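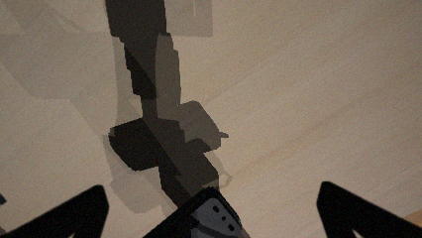

Home | News | Projects | Join In | Past Issues | Contact

News from the Balance project

Hello again from Tillordale, and thank you to everyone who wrote in after the January issue asking how the plate work was coming along (I did mean to answer you all one by one, and then the week rather ran away with me). The short version is that it's coming along nicely, and we now have 2,507 runs saved from the simulated bench.

For newer readers, Balance is our attempt to get a pair of robot arms to learn the handling of well plates from examples. A person steers the arms through the job, the computer keeps what each camera saw along with how every joint moved, and later on the learning system studies the lot. All of this month's runs were made in simulation, with the two arms fixed along the back of the table and the plates set out on a grey board.

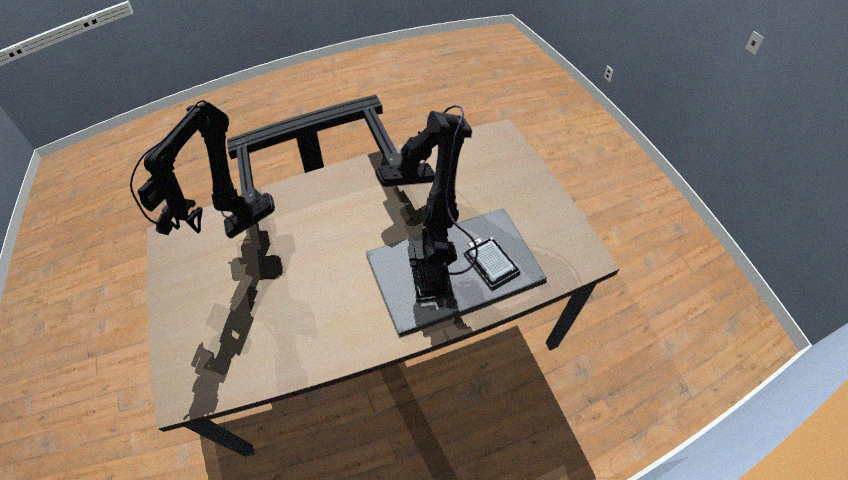 What we ask of the people steering

Gaurav Yadav has rewritten the guide, and it is much kinder than my old one! Take your time on the way down, he says, and let the fingers settle over the plate before you close them. If you fumble and then put it right, please keep the run, as we'd like the system to see a recovery or two. The only runs to throw away are the ones where you stopped halfway to answer the door.
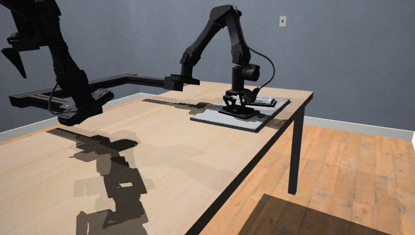 Turning the plates about

We had a long talk over tea about how tidy the starting layout ought to be. Our first 800 runs had everything very square, and the trained arm became terribly fussy about it, so the plates now start at a bit of a slant, a white one in its black tray and a black one next to it. The shadows of the arms fall right across the board too, and we've left them in, because a real bench has them as well.

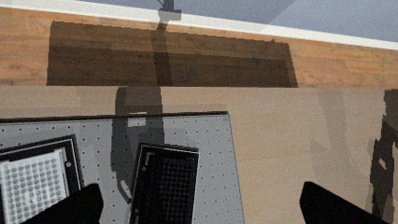 Coming up

We're hoping to reach 4,000 runs before the next training round, which Hajdu will be looking after. Jetov, our little program for sorting and labelling the runs, is getting a proper undo button at last (hooray). If you've a free evening and fancy a turn at the controls, drop Gaurav a line and he'll find you a slot, usually from 6 o'clock onwards.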